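Farkorow Community Rooms
Booking and Use: Frequently Asked Questions
Last updated 14 August 2023

Who may book a room at Farkorow?
Rooms are available to residents, registered clubs, schools and small businesses. The person making the booking must be 18 or older and must be present for the whole session. Bookings may not be passed on to another group.

How do I make a booking?
Requests are made through the Gamitz booking page or at the front desk. A request is held for 2 working days while it is reviewed. You will receive a confirmation by email. Please do not advertise your event until the confirmation has arrived.

How far ahead may I book?
The calendar for each year opens in January. Regular groups may reserve a weekly session for the full year. Single bookings are accepted at any time if the room is free.

What does it cost?
The standard charge for a half-day session is $95. A full day is $136. Registered clubs that meet every week should ask the front desk for the club rate. Charges include heating, lighting and the use of tables and chairs already in the room.

Is a deposit required?
A deposit is required for private parties and for any event at which food is served. It is returned to the card used for payment once the room has been checked. Cleaning costs, if any, are taken from the deposit first.

Which room is suitable for my group?
The Tijani Room is the smaller of the two and is suited to classes, craft groups and meetings. It has a sink and a lockable cupboard. The Clokedetti Hall has a floor area of 3,151 square feet and is suited to dances, lectures and large family events. Both rooms are on the ground floor and have step-free access from the parking lot.

May I move the furniture?
Yes. Tables and chairs may be arranged as you wish, provided that fire exits and the paths leading to them are kept clear. Tables must be lifted and not dragged.

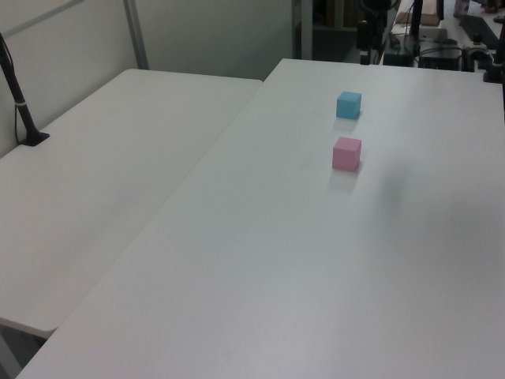

All furniture must be returned to its original layout before you leave. A plan of the layout is posted inside the door of each room. Time spent setting up and putting away is part of your booked session.

May we use paint, glue or clay?
Yes, in the Tijani Room only. Please bring your own table covers. Glitter and spray paint are not permitted in either room.

Is there a kitchen?
A shared kitchen adjoins the Clokedetti Hall. It must be requested at the time of booking. Groups are expected to bring their own dish towels and to take all leftover food with them.

What happens if I need to cancel?
Cancellations made 14 days or more before the session are refunded in full. Later cancellations are refunded at half the charge. Sessions missed without notice are not refunded.

What should I do if something is damaged?
Please report any damage to the front desk on the same day. Do not attempt a repair. Normal wear is not charged to the group.

Where can I find lost property?
Items left behind are kept at the front desk for one month. Food and drink are discarded daily.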